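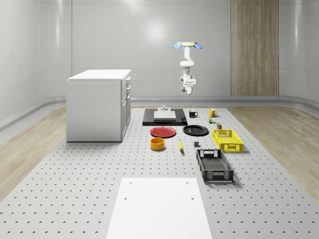 25 August 2023

I spent yesterday afternoon at the Standow open day, mostly in the simulation room on the second floor. Notes follow while I still have them. The hardware hall was crowded and loud and I gave it twenty minutes.

The session was run by Elli Pitkänen and Rafsan Uddin. Elli maintains the simulator side of a project called Briranby, and Rafsan writes the task definitions. The format was simple: a projector, a workstation under the desk, and a queue of people asking for things to be moved.

**Setup**

The simulated cell uses a ceiling-mounted arm over a perforated platform. I asked why they hang it. Elli's answer was reach. A base on the platform takes up the middle of the area you want to use and blocks a good share of the approach directions. From above, the arm can come down on nearly anything with the gripper pointing at the floor. The cost is that low, sideways grasps get awkward, and anything next to the white cabinet is worse, as it stands taller than everything else on the platform and the elbow has to be planned around it.

The objects are household things: mugs, plates, a bowl, a banana, a pair of plastic crates. Rafsan picks them for their contact behavior. The plates are the hard ones. A plate lying flat gives a parallel gripper very little to hold, so you go for the raised rim, and the rim is thin enough that small errors in the collision mesh matter. The crates have latticed walls, and a lattice can be modeled properly (slow) or as a solid slab (fast, and wrong if a finger is supposed to go through a hole). They model the handle openings properly and treat the rest as slabs. I would have liked to see timing for both, but they didn't have it on hand.

**The demonstration**

A run starts from a text instruction. The first one was "put the banana in the yellow crate." The planner took a few seconds, the arm came down over the banana, closed, lifted, and released it inside the crate. It landed across a corner and stayed there. Scored as a success, which is correct under their rule: object center inside the crate volume, gripper open, nothing else displaced past a threshold.

The second was "stack the black plate on the red plate." It failed. The fingers closed on the rim, the plate tilted during the lift, and it slid out. Rafsan reran it with higher friction on the fingertips and it worked. He was clear that this proves very little. With enough friction you can pick up anything in simulation. Their fingertip value comes from a bench measurement of the rubber pads, and they leave it there for any result they report.

Joaquín Lagos, who was standing next to me and works on warehouse picking at Busberg, asked about mugs. There is a black one and a yellow one, both with the handle to the right, and he wanted to know if the policy had simply learned that. Fair question. Object poses are randomized between episodes, 296 layouts in the current set, but Elli agreed that handle direction was sampled from a narrow range until July. They widened it and the mug success rate dropped. She said the new number was lower than she wanted and did not give it.

**Throughput**

They run 56 environments in parallel on the one workstation, headless. Rendering is turned on only for image-based policies or for visitors. The physics step is 2 ms. I asked about stability with the lattice crates at that step size and the answer was that stacked crates still jitter, so no task stacks them.

Gøran Tangen from the hardware group came in near the end to talk about transfer. The physical cell is built by Bergeron to the same plan, down to the hole spacing in the platform, so a fixture position in one can be copied to the other. He listed the main sources of mismatch as he sees them:

- cable drag on the wrist, not modeled
- backlash in the elbow joint, modeled as a constant, which it isn't
- lighting, for anything that uses a camera

On the last point, the simulated room has plain light gray walls and soft light. The real one has windows. They have started changing wall color and light position during training. Blinds were also mentioned.

**Things I want to follow up**

The success rule ignores how the object was put down. A mug dropped from 5 cm counts the same as one placed gently. Rafsan has a draft metric using peak contact force and said he'd send it.

Mwajuma Kinyua has the sign-up list for the autumn session, where they plan to let visitors load their own task files. I put my name down. I have a drawer-opening task that has never worked in my own simulator, and I'd like to see whether theirs handles the handle contacts any better.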